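Ticket: Blocks hanging up on the walls of the grey sorting bin
Product: Gresto metal bin, large, flared walls
Site: Zardale, tabletop station
Opened by: Thịnh Mai
Assigned to: Hideaki Ishida
Opened: August 10, 2021
Status: Open, parts ordered

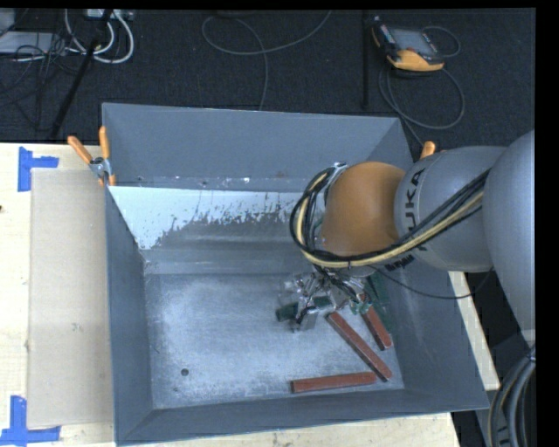 Reported problem

Long blocks come to rest against the base of the walls and stay there. The green ones are the worst. A block that lands on a wall slides down until its lower end meets the floor, then stops with the other end still up on the slope. Short blocks do the same thing less often. We expected the slope to bring everything down flat.

The bin replaced a straight-sided plastic tub in June. The tub did not have this problem but was too shallow for a full load.

What was checked before opening the ticket

Bin is level on the table, checked with a 24-inch level in both directions. Table does not rock. No dents in the floor of the bin. Walls wiped down with a dry cloth. No change.

Blocks are the standard mixed set from Wan, red and green, painted. A few have worn corners. Swapped those out and saw the same result with the new ones.

Reply, H. Ishida

Please run a drop test and log it. Use one long block at a time, bin empty of other blocks, dropped by hand from rim height over the right wall. Count a hang-up as any block that is not lying flat on the floor after it stops moving. Record the wall it hit. Do not tap the bin between drops.

Also confirm whether the protective film was removed from the inside of the bin. It is clear and easy to miss, and it drags.

Reply, T. Mai

Film was still on the right wall and part of the back wall. It came off in strips. Adhesive residue left along the lower part of the right wall, removed with isopropyl alcohol and a plastic scraper.

Drop test, 49 drops per condition, long blocks, right wall:

Before film removal: 32 hang-ups
After film removal and cleaning: 5 hang-ups

All of the remaining hang-ups were blocks that came down nearly parallel to the wall and settled in the corner where the wall meets the floor. None were stuck partway up.

Reply, H. Ishida

Good. The film accounts for most of it. The rest is geometry. The inside corner is a tight bend and a square-edged block can sit in it with one long edge on the floor and one face on the wall. It is stable there, and cleaning will not change that.

Two options:

1. Corner strip. Drerkano sells a self-adhesive fillet strip that rounds off the inside corner. Cut to length, press down, leave overnight. It takes up a little floor area.

2. Load in smaller batches. With fewer blocks in the bin there is less chance of one being propped up by its neighbors. This does nothing for a single block in the corner.

I would go with the strip on the left and right walls first. Leave the front and back alone until we have numbers.

Do not line the walls with felt or rubber. Another site tried felt and the blocks stopped where they landed.

Reply, T. Mai

Strip ordered for both side walls. Until it arrives we are loading half batches and laying any leaning block flat by hand between runs, with the station stopped.

One more item for the record. The dark green blocks are hard to make out against the lower part of the wall when it is in shadow. Operators have missed them when checking that the bin is clear. Asking whether Wan has the same block in a lighter color.

Reply, H. Ishida

Wan will repaint to order, minimum 1,000 pieces, so not for this. Try a second lamp on the left side first and add the result here.

Remaining actions

Fit corner strip, left and right walls (T. Mai)
Repeat drop test, same count, same wall (T. Mai)
Second lamp, left side (T. Mai)
Add film removal to the bin setup sheet (H. Ishida)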